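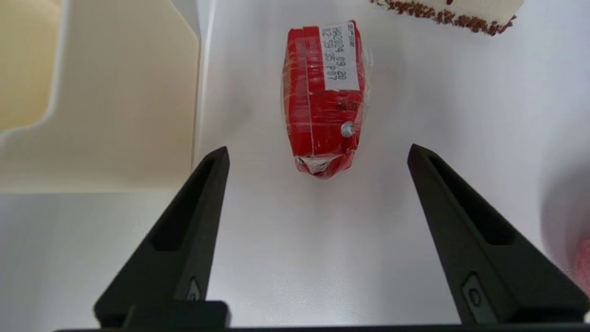

Hikidthorpe Pantry opens its new packing room

August 3, 2020

The Hikidthorpe Pantry has a proper packing room at last, and what a difference it makes! After five months of working out of the hallway at Ionescu Hall, the pantry has moved its sorting and packing into the old craft room at the back of the building, with its own door onto Sturholm Road.

The pantry started in March with a couple of borrowed shelves and a phone number taped to the front window. It has now sent out 859 boxes to homes in Hikidthorpe and along the river, with 196 of them going out last month alone. Each one is made up to suit the household, so a box for someone living alone looks quite different from one going to a family with three teenagers.

The new room has white tables, good light and enough floor space to turn a hand cart around – a small thing, but a huge treat for anyone who spent the spring backing one down that hallway. Packaged food and household goods are sorted at one end. Labels get checked there, and anything with a torn wrapper or a date that has passed is set aside before it reaches the shelves. Fresh fruit and vegetables have the other end, closer to the door.

Fruit has been the happiest surprise of the summer. Backyard growers have been dropping off whatever they can spare, and the pantry would love more of it while the season lasts. Peaches, plums and early apples are all welcome. Please bring them firm if you can, in shallow boxes or trays, and keep them out of plastic bags so they don't bruise on the way over.

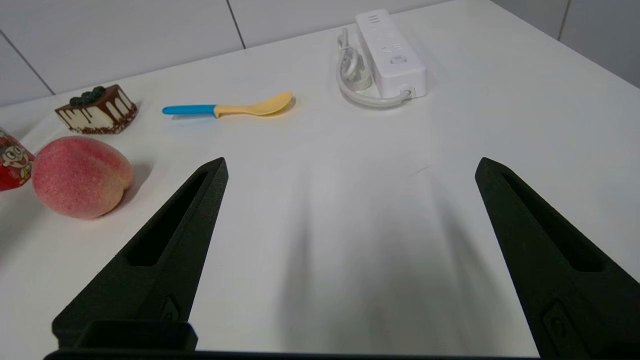 A pink peach on the white tabletop.

Andetti Bakery on the corner has offered day-old bread twice a week, starting this month, and the pantry is looking for a second chest freezer so that none of it has to be turned away. A used one is fine as long as it runs well and fits through a standard door.

Fitting out the room cost $369, nearly all of it for paint and shelf brackets. The shelving itself came from the hall's own storage and has been given a fresh coat of a very cheerful green.

Donations can be left at the Sturholm Road door on weekday mornings between 9 and noon. Top of the list right now are canned fish, pasta sauce, dish soap and toothpaste. Clean cardboard boxes with lids are needed too – over 100 of them for August – so please think of the pantry before you flatten yours for recycling.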